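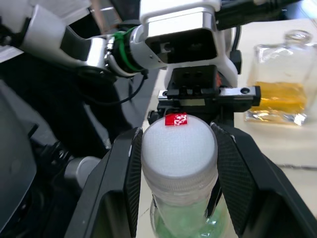
A reader in Gistombridge replied to last month's thread that a bimanual drink station has no need of a new planner, and that two single-arm planners with a lock on the shared zone would do the same work with far less code. The Wirnard software group thanks the reader for the comment and offers the following response. (1/11)

The lock was our first design. It remains in the Ernska repository under "zone_mutex" and may still be used. It is safe and easy to reason about. Its cost is idle time: one arm holds the zone while the other waits, including during motions that would never have come near each other. (2/11)

The lock also has no answer for tasks in which both arms must be in the zone together. Holding a bottle with one arm and working at its cap with the other is the plainest case. With the lock enabled, such a task must be written as an exception, and exceptions were where most of our faults were found. (3/11)

Release 14 of Ernska therefore plans both arms as one system. The planner samples in the joint space of the pair, and a time-scaling pass then slows whichever arm has slack. The work order is unchanged. Task files written for release 11 will load without edits. (4/11)

Perception has been revised in the same release. Clear containers continue to be the hardest class for the wrist cameras. Depth readings on glass and clear plastic are poor, and the liquid inside is often easier to segment than the wall around it.
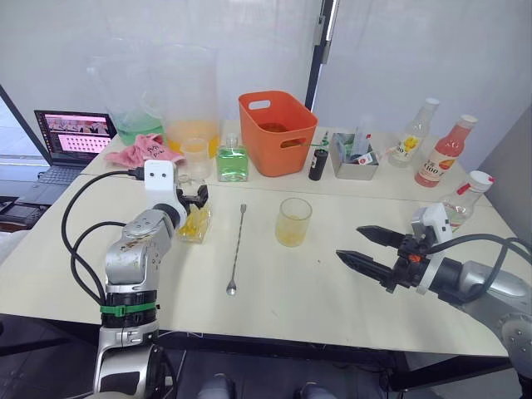

The pose estimator now accepts a liquid region as supporting evidence, with a lower weight than a marker or a cap outline. (5/11)

Where a marker is present, it takes priority. Where it is lost behind a finger, the estimator holds the last pose for 20 control cycles and then reports "stale." Earlier releases held the pose without limit. Users who relied on that behavior should set "hold_cycles" to zero, which restores it. (6/11)

Dela Peña, the log viewer, has been updated to match. It shows planned and executed paths for both arms on a single timeline, with stale poses shaded. Logs from earlier releases will open, but the shading will be absent. (7/11)

The regression suite now contains 171 recorded tasks. Each is replayed against every change to the planner or the estimator before merge. Replay does not test contact, and grip force settings must still be checked on hardware. (8/11)

One known issue remains open. When both grippers are commanded to close in the same cycle, the second command may be logged with the time stamp of the first. Motion is not affected. A correction is planned for July. (9/11)

Regarding the reader's point on code size: it is a fair one. The joint planner is larger and takes longer to review. Sites whose arms seldom share space are advised to stay with the lock, and we will continue to maintain it. (10/11)

Release notes and the migration guide are posted on the Wirnard project page. Reports concerning the planner should include the Dela Peña log and the task file. Reports without a log will be returned with a request for one. (11/11)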